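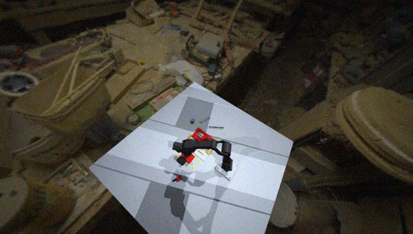

A comment left on the March release asked why the station names in `readings.csv` no longer match the ones in the old county sheets, and whether joins on `station` would still work. They won't. Use `station_id`, and see the mapping in `stations.csv`.

# Cisar Creek Gauge Readings

Manual and logged water levels for the Cisar Creek watershed, cleaned and merged into one table.

Last updated: 12/05/2024

## Contents

| File | Rows | Notes |
|---|---|---|
| `readings.csv` | one per reading | UTC timestamps |
| `stations.csv` | 63 | old and new names |
| `flags.csv` | 900 | manual review only |

## Fields in `readings.csv`

- `station_id`: string, stable across releases
- `time_utc`: ISO 8601
- `level_cm`: float, relative to the local gauge zero
- `source`: `staff` or `logger`
- `flag`: empty if the reading passed review

## Known problems

- Wedard Bridge was re-leveled and its gauge zero moved by 40 cm. Readings before the move are **not** corrected. Add the `offset_cm` value from `stations.csv`.
- The Symonenko Mill logger wrote local time for part of its record. Affected rows carry flag `T`.
- Ice affects staff readings at the upper stations in winter. These have flag `I` and should be left out of low-flow work.
- Missing values are blank. Older copies used `-99`.

## Loading

```
import pandas as pd
df = pd.read_csv("readings.csv", parse_dates=["time_utc"])
df = df[df["flag"].isna()]
```

Version 2 of the `dovon` cleaning script is needed to rebuild the tables from the raw sheets. Version 1 drops duplicate timestamps without a warning.

## License

CC BY 4.0. Raw sheets are available on request through the issue tracker.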